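Lecture 11: Task Planning with Two Arms
Notes by Onyekachi Igwe

Last week's planner treated the arms as two separate robots that happened to share a torso. Fine for stacking blocks. 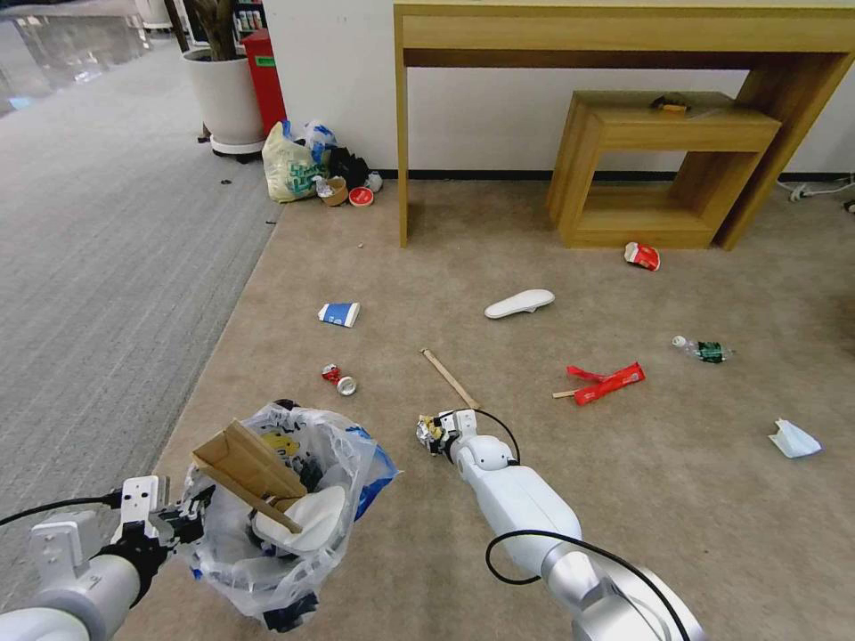 Tidying a floor needs one arm to hold the bag and the other to do the fetching, so the holding arm is now a constraint for the whole plan. Write it down as one. Half of you left it out of problem set 3 and got a very fast planner that let go of the bag.

Three things to settle before coding:

Order. Nearest item first is greedy and usually good enough. Foil, cans and paper cups want different grip widths.

Labels. A slipper on the floor is not litter. Your detector will have its own opinion – set a threshold and ask when unsure.

Replanning. Savine replans after each drop. Cap it at 50 ms per call, or the arm stands there thinking.

Reading: Ma handout, section 14. Skip the proof.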